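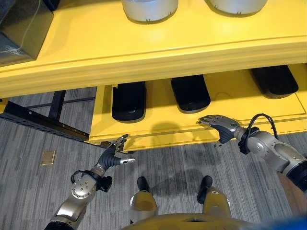
Welcome kits for the October arrivals go out from the Windwood annex, so the annex gets walked before any student or family sets foot in it. This copy is the walk of 27/08/2022, done by Everett Dunleavy for the Hedlund Refugee Welcome Group. The rules haven't changed from spring: heavy goods low, nothing hanging over a shelf edge, cables kept off the shelf fronts. A rounded front edge like the one on the yellow upper shelf is kind to foreheads and less kind to anything set down in a hurry, so white tubs go well back.

## Doors and ways out

- [x] Front door opens fully from inside. *It does, with a groan you can hear in Urier Hall.*
- [ ] Side door clear. *Blocked by donated strollers. Moved them. Expect them to return.*
- [x] Exit signs lit.
- [ ] Exit route posted in all 3 languages. *Two are up. The third is with the translator, who has found a mistake in the English.*

## Kits and donations

- [x] Bedding bagged and off the floor.
- [ ] Car seats checked for expiry. *One is older than the student who carried it in. Pulled.*
- [x] Space heaters refused at the door. *Donor was gracious on the second try.*
- [ ] Kitchen knives sleeved. *Most. A dish towel is not a sleeve.*
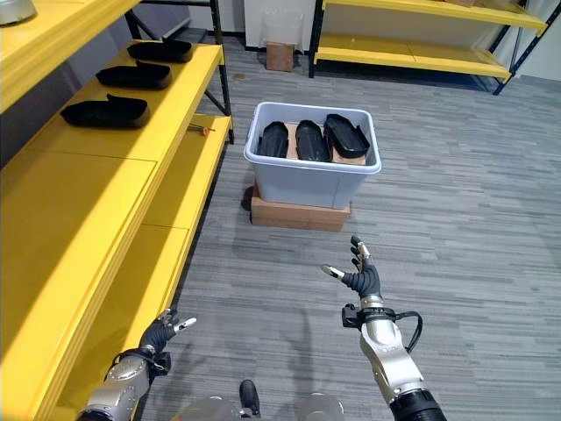
- [x] Cleaning products kept away from baby items.
- [ ] Stack height under the line on the wall. *The line has been painted over. Repaint it before the 600 blankets from Ollura get here.*

## People

- [x] Adult on site whenever students are sorting. *Sign-in sheet agrees, and for once it's legible.*
- [ ] Lifting talk given. *Given to 12 students. The rest were at band practice and will have to hurt their backs another time.*
- [x] Family addresses locked up - no lists left on tables.
- [x] First aid box stocked. *Still no small bandages, plenty of slings.*

## Follow-up

Side door and knives this week, please. The car seat goes to the dump with its straps cut, under work order 1573. I'll walk the annex again when the sign and the wall line are done, and I'd like to meet fewer strollers.

E. Dunleavy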